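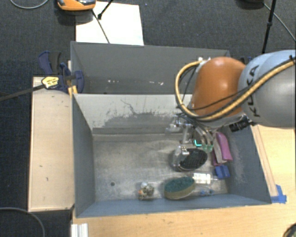 Page last changed: 23rd August

Butby Open Bin, gray, secondhand

We have been selling these bins out of the back of the Asfaw warehouse since March, and they have turned into one of those items people come back for, usually with a bigger car the second time. It's a plain rectangular bin, open at the top, with painted side walls in a blue-gray and a metal floor. No lid, no dividers, nothing to snap off or lose. You put things in, you see them, you take them out again.

Please do remember that these are used bins, and they look it! The floors are worn, with cloudy streaks and scratches, and the walls carry scuffs and the odd scraped patch where the color has gone darker. There may be a small round hole in the floor as well, so if you are planning on storing screws or beads, lay down a piece of cardboard first (Zinash Admasu in our packing room swears by an old place mat). For brushes, bottles and the other household odds and ends that never seem to have a shelf of their own, you can use it just as it comes.

We do wipe every bin down before it goes out. We don't repaint them. Vicente Acuña tried it on a couple last spring and they looked lovely for a week, and then the new paint started coming away in the corners, so we decided to leave them alone and keep the price down.

Price and ordering

One bin is $16, or $7 if you're taking one from the rough pile, where the walls have a dent or two. We have 187 left in this gray, and when they are gone we'll have the Gokov bins, which are a bit shallower and come in green. Orders of any size can be picked up at the side door on Jeketeo Street. Ring the bell and give it a minute, it's a long walk from the desk.

Local delivery is free when you order at least 2 bins. For anything farther out, write to Meron Hailu with your zip code and she'll work out the freight for you, and she is very good at finding a cheaper way than the first one quoted.

Returns are fine within the month, as long as the bin comes back empty. We still have somebody's bath sponge and a very nice bottle brush up at the desk, if either one is yours.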